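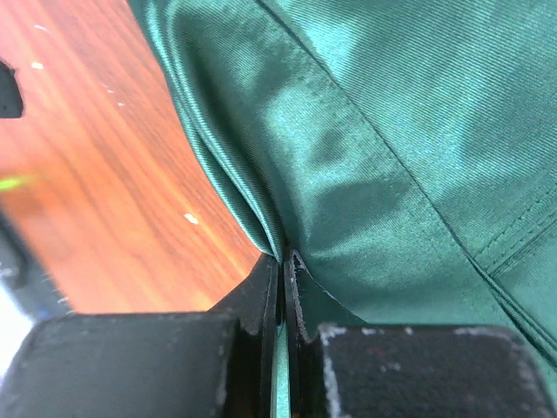

Monday, July. Dye bench, Endham. Greens again

OK, picking this up where the last page stopped, which was mid-rant about the yellow bath. The yellow is fine! I take back most of what I wrote. It was the rinse water, or at least the skein I rinsed in the rain barrel came up bright and clear and the ones I did at the sink all went a bit mustard. So from now on the weld skeins get rain barrel water until the barrel runs dry, and then we complain about the weather like everyone else.

For anyone reading over my shoulder: this is the wool for the Wovside job, the bench cushions. The building is from 1915 and they have one original cushion left, sat on for a very long time and faded to the color of pea soup on top. If you unpick the piping and fold the seam back there's a strip that never saw daylight and it is the most gorgeous blue-leaning green. That strip is what we're matching. I keep going back to look at it when I'm supposed to be doing something else.

Morning

Scoured the next lot of wool, 900 g, in two pots (it would have gone in one but I'm done cramming things, see every felted disaster in the front of this book). Used the Tirnex scour, the powder, in water that was hot to the hand and no hotter. Let it sit while I had breakfast and read the mail. The water came out looking like weak tea, and the second soak was clean. I like this stuff. It has a slight pool-changing-room smell that goes off by lunchtime.

Mordant next: alum with a bit of cream of tartar, same as the last three lots. Brought it up slowly, and by slowly I mean I turned the ring down and went off to label jars. Held it an hour, switched off, left everything in the pot to cool on its own. I've stopped lifting the wool out hot. Maybe it makes no difference, but the lots I left alone have taken the color more evenly and I'm not going to argue with them.

Yellow bath

Weld from Seyoum, the chopped dried kind, 800 g of it, soaked overnight in a bucket with a plate on top. Strained through the old pillowcase. I added a pinch of chalk and the liquid went from dishwater to egg yolk while I stood there, and I will never be bored of that.

Kept the heat low. Last time I let it get to a simmer and the yellow went brownish, and then I spent an afternoon pretending it was an interesting brownish. It wasn't. Fifty minutes, stirring when I remembered, skeins on sticks so they hang instead of piling up on the bottom. Came out a proper lemon. Rinsed in rain barrel water, squeezed, rolled in a towel, hung in the shade by the back door.

One skein has a paler band where the tie was too tight. That's my tie, I recognize the knot. Figure eights, LOOSE, I write this on every second page.

Blue on top

This is the bit I've been nervous about, so I'll put down everything.

The vat is the small fructose one, started last week. Before using it I checked it the usual way: coppery skin on top, yellow-green underneath, smells like a farm in a good mood. Skimmed off the flower and kept it in a cup to go back in afterward. Wool went in already wetted out. Eased it in at the side, no splashing, no lifting it up to peek (I peeked once).

Dip one, two minutes. Out, squeezed at the surface, aired. It starts as a sort of acid yellow and then the blue creeps in from the outside edges, and by the time the kettle's boiled you have a spring green. Much too light for the cushions but so pretty I nearly kept a skein for myself.

Dip two, three minutes. Leaf green. Getting warm.

Dip three, three minutes again. Held it next to the seam strip by the north window and it was close enough that I did a little dance. Still slightly yellower than the original. I think one more very short dip would do it, but I stopped there to see what it looks like dry. Wet wool always lies about how dark it is and I have been caught by that more times than I'd like to write down.

Left one skein back at dip two on purpose, as a step for the card.

Swatch card

Our card is up to 253 now and the box won't close, so I need a second box or a smaller hole punch or fewer opinions. I've been filing the greens by how much blue is in them, and that falls apart the minute you add shine. The same green in flat wool and in something with a satiny face looks like two different dyes. Tilt the shiny one toward the window and it goes pale turquoise across the top of a fold, and then drops to a much deeper green right beside it. Wool just sits there being one color. So when someone says "match this" and hands over a shiny scrap, the first question has to be which bit of it they mean.

New rule for the card: anything with a sheen gets noted twice, once face-on and once tilted. I did the first few this afternoon and it's slow but it has cleared up two arguments already, both with myself.
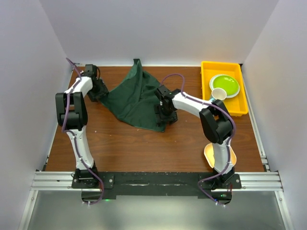
Green cloth on the reddish-brown tabletop, white walls behind.

On looking at color in general, while I think of it. What's around the sample matters more than I ever want to admit. I laid the dip three skein on the red-brown end of our bench and it jumped straight out at me, really sang, and then I moved it onto plain white card and it calmed down by a mile. Same skein, same window, same five minutes. The Wovside benches are dark oak, so I've borrowed an offcut and from here on final matches get made on the oak. White card for the record, oak for the decision.

Also had a go with the lamp after the light went. Useless. Under the lamp dip two and dip three look like the same skein. Daylight only, before four, and write the time next to it.

Things that went wrong, short version

Dropped the thermometer in the mordant pot. It survived and so did I. The drain in the left sink is slow again and the floor mat smells like a wet dog. I forgot to weigh the vat skeins before the first dip, so the depth figures for this lot are guesses and I've left the column blank in the ledger so that no one takes them for gospel. And there's a blue thumbprint on the cover of this notebook, sorry.

Fed the vat at six: half a spoon of lime, one of fructose, stirred in one direction, lid on, blanket round it. The flower went back in. It looked tired by the end, more green than yellow underneath, so it gets tomorrow off.

To do

Check all three skeins dry, in daylight, on the oak
Rub test on dip three with a damp white cloth, the last lot crocked a bit
Light test: wrap a strip in foil at one end and tape it in the south window
Order more weld from Seyoum, the bag is down to stalks
Ask Wovside if the piping is meant to match or go a shade darker, the old one could be read either way
Find the other long stick

If dip three dries down to the seam strip color I'll scale up to the full lot in the big vat, which needs a day's warming first. If it dries yellow, one short dip more and I'll write it up on the next page.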